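Counting demonstrations, and what we count as one

In August I wrote that the dish task was nearly done collecting. It was not, and this post is an account of where the time went. Most of it went into deciding what an example is.

The setup, for anyone who has not read the earlier posts: Jendeo is our collection and training stack, and Erncombe is the kitchen where we run it. The task is moving dishes between a sink rack and a dishwasher with two arms and two multi-fingered hands. An operator drives the arms, the logger writes joint positions, commands and camera streams, and the policy is trained to predict the next short stretch of commands from what the cameras and joints report. There is no reward signal. Whatever the operator does is, as far as training is concerned, correct.

By the end of the first round we had 1,234 recorded episodes. We trained on all of them and the result was poor in a specific way. The policy reached for dishes well, closed its fingers well, and then stopped. It would hold a plate over the sink until the time limit. Sometimes it drifted a few centimeters and came back.

I assumed a bug in the action chunking and spent too long looking for it. Oduor Koech, who was replaying episodes for a different reason, noticed that operators were pausing after the grasp. They had the dish, they wanted to check the grip before moving, and they held still while they looked. A person watching does not register this as part of the task. A network trained to copy commands registers it very clearly: after a grasp, the most common next command is no motion.

We tried three fixes.

The first was to trim stationary segments automatically. Any stretch where both arms stayed under a velocity threshold was cut. This removed the stalls and also removed the moments when the fingers were closing with the arms at rest, which is most of a careful grasp. Grasping got worse. We then included finger velocity in the threshold, which helped, but the cuts left small jumps in the camera streams and I did not like training on those.

The second was to ask operators not to pause. This works for the length of time you stand beside them.

The third was to change what the operator sees. The pause existed to check the grip, so we put the wrist camera view next to the head view, at the same size, where before it had been a thumbnail in the corner. From the head camera a hand behind a plate is mostly hidden by the plate. From the wrist you can see where the fingers meet the rim. With both views at full size the pauses became much shorter, and I have kept this layout for everything since.

That left the old data. We went through it by hand and sorted it into keep, trim and drop. The rules, written down so that two people would sort the same way:

Keep an episode if the dish leaves its starting place, reaches its goal and is released, with no stall longer than the limit. A small correction on the way is fine. A regrasp is fine, and I would like more of them.

Trim if the only fault is at the start or the end. Many episodes had a long tail where the operator had finished and was looking for the stop key.

Drop if the operator changed their mind about which dish to move. The first half of such an episode teaches a reach that leads nowhere.

Drop if a camera stream lost frames during contact. Lost frames in free space are tolerable.

The regrasp rule caused the most discussion. Garrido, the earlier pipeline some of you will remember, discarded every episode containing a slip, on the theory that a clean demonstration is a better one. Policies trained that way had never seen a plate at a bad angle in the hand, so when one slipped they had nothing to go on. Our second round asks for recovery on purpose. The operator starts with the dish already badly held, and the episode is the correction and the placement. We set aside 300 episodes for this. I do not know if that is the right share, and I have not had time to train on several mixes and compare.

Variation was the other weak point. In the first round the rack sat in the same spot in the sink and the dishes leaned the same way, and the policy learned the spot. Now there is a start sheet. Before each episode a script prints a rack side, a dish type and a lean direction, and the operator sets it up by hand. It is slow. Reset takes longer than the episode itself, and I have found no way around that which does not bring the habit back.

Light I have decided not to control. The window behind the sink changes through the day, and steel, glaze and a glossy counter all respond to it. I considered a blind. For now we record at all hours and tag the time, so that I can at least check later whether failures cluster.

Current numbers: the second round target is 1,000 kept episodes, recovery included. A held-out set of 81 starting layouts is used only for evaluation and never demonstrated. I had to enforce this in the script, having caught myself recording one of them.

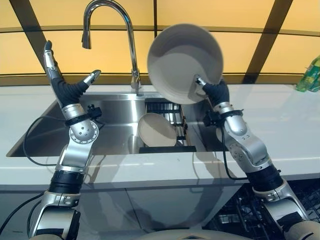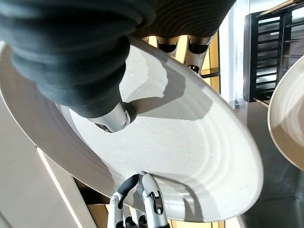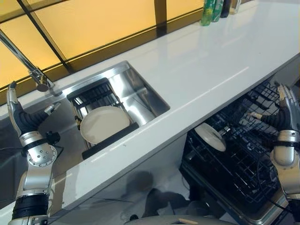 Dish task at the sink: head camera (first and third), wrist camera (second).

Two things remain open. Handling between the arms is underrepresented. Most operators do everything with the hand nearest the dish, and the second arm idles, so the policy idles it as well. The start sheet may need a line that calls for a particular hand.

The other is export. The Rurnerham format wants one fixed rate for all streams, and ours are recorded at whatever rate each device provides. Resampling the joints is harmless. Resampling the wrist camera is less so – the frames around first contact are the ones I care about, and they are the ones that get shifted. I am storing the raw timestamps next to the resampled data until I have a better answer. If you have aligned mixed-rate streams for contact tasks and were happy with the result, I would like to read how you did it.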